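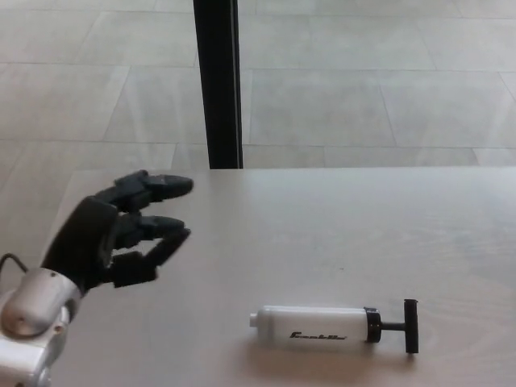

Minutes of the Product and Installation Standards Meeting

Cullelport Flooring Supply, January 11, 2025, upstairs meeting room

Present: Aisling Cronin (chair), Jae-in Maeng (technical), Cheuk-hei Yeh (purchasing), Yu-na Min (warehouse), Ha-neul Min (minutes)

Apologies: none

1. Minutes of the last meeting

Accepted with one correction. Item 4 gave the door undercut for the Choo stair nosing display. It should have referred to the threshold strip. Ha-neul Min to amend the file copy.

2. Matters arising

2.1 Sample boards. The old oak sample boards have been pulled from the counter. Two were still on loan to contractors and have been written off.

2.2 Moisture meters. Jae-in Maeng has checked both pin meters against the calibration block. One read high and has been sent back to the maker. Until it returns, the remaining meter must be signed out at the warehouse desk.

2.3 Adhesive storage. Carried over to item 6.

3. Umeck click-lock laminate

3.1 Jae-in Maeng reported on the complaints logged since August. All concern the 8 mm board. The short-end joint opens after installation, usually in the third or fourth row from the starting wall. The long-edge joint is not affected.

3.2 Of the jobs inspected, most had no expansion gap at the door frames, or had kitchen islands fixed through the floor. These were recorded as installation faults. The rest had correct gaps and a flat subfloor, and in those the end tongue measured under the tolerance on the data sheet.

3.3 Cheuk-hei Yeh confirmed that the undersized boards come from one production batch. The warehouse received 552 packs from it. 134 are still in the racks. The rest have been sold.

3.4 Discussion. Cheuk-hei Yeh proposed returning the remaining stock for credit. Yu-na Min asked whether the packs could be sold for glue-down use at a reduced price. Jae-in Maeng did not support this, as the board is not rated for full adhesion and the backing layer would not hold. Aisling Cronin agreed that no pack from the batch should be sold for any use.

3.5 Decision. Remaining packs to be moved to the hold bay and labeled. Cheuk-hei Yeh to request a credit note and ask Umeck in writing for the cause. Account customers who bought from the batch to be contacted by letter. Cash sales cannot be traced and will be handled as they come in.

4. Underlay range

4.1 The current list has six underlays, two of which are near duplicates. Sales staff have asked for a shorter list with one clear choice for each subfloor type.

4.2 Jae-in Maeng circulated a draft table. Over concrete: foam with a built-in vapor barrier, seams taped, edges turned up at the wall. Over plywood: plain foam or cork, no second barrier. Over radiant heat: the thin perforated sheet only, with the thermal resistance of underlay and floor added together and checked against the heating supplier's limit.

4.3 Yu-na Min noted that the cork rolls take up a full bay and that the outer wraps split when they are stacked flat. Agreed to store them on end.

4.4 Aisling Cronin asked for the words "suitable for all floors" to be removed from the shelf cards. The sheet in question is not suitable under glue-down vinyl and has been sold for that purpose at least once.

4.5 Decision. Table approved, subject to a line on vinyl being added. The 5 mm gray foam to be dropped when present stock is sold.

5. Bustora engineered plank

5.1 Cheuk-hei Yeh presented terms for the Bustora plank in two widths, both with a 4 mm wear layer on a birch core. The opening order would be 1,808 square feet, split evenly between the widths. Lead time is 18 days from deposit.

5.2 Jae-in Maeng had conditioned sample planks in the back office and measured them for cupping. The narrow plank stayed within limits. The wide plank moved more than he would like over a heated floor but was acceptable over plywood. He recommended that the wide plank be listed as not for use with radiant heat, whatever the supplier's leaflet allows.

5.3 Aisling Cronin asked about refinishing. Jae-in Maeng replied that a 4 mm layer should take two full sandings, perhaps three with a careful operator, but that the micro-bevel would be lost at the first. Customers should be told about the bevel before purchase - it has been the main source of dispute on similar products.

5.4 Yu-na Min asked that the packs be delivered on full-length pallets. The previous engineered line came on short pallets and the overhanging ends sagged.

5.5 Decision. Order approved for both widths, with the heating restriction on the wide plank. Full-length pallets to be written into the purchase order. Acclimation notice to be placed in every pack: 72 hours in the room of use, packs closed and laid flat, heating on at its normal setting.

6. Adhesive storage

6.1 The loading door side of the warehouse dropped below the minimum storage temperature for the water-based adhesive on several nights. Yu-na Min has moved the pails to the inner wall and put a recording thermometer on the shelf.

6.2 Pails that were on the outer shelf are to be opened and stirred. Any with a grainy or stringy texture are to be discarded through the waste contractor. They are not to be offered as seconds.

6.3 A quote for a heated cabinet was tabled. Deferred until the thermometer record covers a full month.

7. Installer guidance sheet

7.1 The sheet still gives a flatness tolerance of 3/16 inch over 10 feet for all products. Jae-in Maeng pointed out that the large-format vinyl requires 1/8 inch over 6 feet. Sheet to be split into two columns.

7.2 Moisture test method for concrete to be stated by name, with the reading, date and location of each test written on the job card. Surface readings alone will no longer be accepted in support of a claim.

8. Any other business

8.1 The blade on the sample saw is chipping laminate edges. Replacement approved - 80 tooth, same bore.

8.2 Cheuk-hei Yeh will be away for part of next month. Purchase orders to go to Aisling Cronin for signature.

Actions

Jae-in Maeng: add vinyl line to underlay table; revise installer sheet; draft acclimation notice.
Cheuk-hei Yeh: Umeck credit request and letter; Bustora purchase order.
Yu-na Min: hold bay labels; pail check; cork rolls on end; saw blade.
Aisling Cronin: letter to account customers; shelf card wording.
Ha-neul Min: correct previous minutes; circulate these.

Next meeting to be set once the Bustora delivery date is confirmed.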